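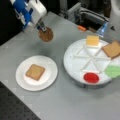
Sandwich news from the Cillville lab

I promised last time I'd report back on the sandwich project, and for once I have numbers to show you!

Quick recap for anyone who joined after February. Naima Tazi and I have been trying to teach our arm to build a sandwich in whatever order you ask for. Cheese first, tomato on top, no lettuce, that kind of thing. The old way was to record a person steering the arm through every single recipe, and we got very tired of that very quickly. Our new method (we call it Mansour, long story) only learns the small moves: pick this up from its section of the tray, put it down on the stack. A separate planner reads the order and decides which move comes next.

We recorded 429 demonstrations of those small moves, then ran 800 test sandwiches, all in orders the arm had never been shown. It got 2 in every three completely right, which I'm thrilled with. Our older system needed almost 2,000 recordings and fell to bits if you swapped the cheese and the patty round.

Where does it go wrong? Mostly the letting go. A flat round patty that's tilted even a bit in the fingers tends to land off-centre, and then everything stacked after it slides about too. Picking up was much less trouble than I'd feared - the divided tray helps a lot there, and I do wonder how we'd cope if the ingredients were all in one heap. Naima wants to try that next. I'd like to fix the tilt first, so we're having a friendly argument about it.

Iman Zaki over at Romavora has offered to run the same tests on their arm, with their own plates and tray, so we'll soon find out how much of this depends on our particular table. The write-up should be ready to share by the next issue. If you'd like to read the draft and be rude about it, just reply to this email and I'll send you a copy.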